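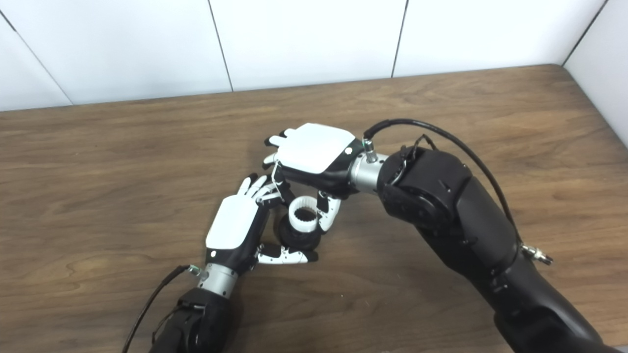 Fig. 10. Small cylindrical part, black body with a white ribbed ring on top, held over the bench.

Prendarby Technical College — Product Handling, Unit 3
Handout: ribbed rings and grip

Ribs give the fingers an edge to push against when a ring is turned. A smooth ring of the same size has to be squeezed harder.

Hold the body still and turn only the ring. On small parts, use the fingertips — the palm hides the join.

Terms to know: body, ring, rib, pitch (the distance from one rib to the next).

Reading: Reisinger course pack, pages 145 to 157.

For Friday: bring one ribbed cap or ring from home and sketch it from the side and from the top. Label the ribs and mark the pitch on both sketches.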